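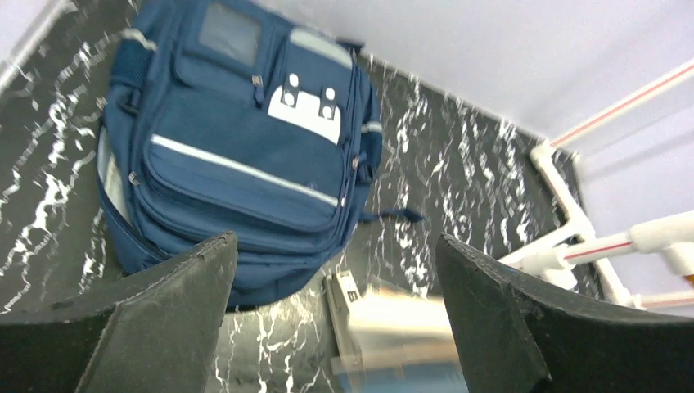

Navy backpack, front face up, with the clear window pocket at the top and the snap patch beneath it.

Bag labeling at the Riltden site

From 7 May 2022, all shared backpacks at Riltden carry an identification card. The Workenlow stock list showed 26 bags in April, several of them the same model and color, and sign-out records could not be matched to individual bags.

Cards go in the clear window pocket near the top of the front face, printed side out. Cut the card 4 mm smaller than the pocket on each side; a tight card buckles when the bag is folded. Use uncoated stock. Ink on coated stock transferred to the plastic in almost all of our trials.

Leave the white patch and its four snaps clear. Adhesive labels are not to be placed there or on the light gray reflective strips — residue is difficult to remove from either.

Before returning a bag, close every zipper and lay it flat with the front face up. Loose strap ends should be rolled and secured. Replacement cards are kept in the Chacko cabinet, shelf 5.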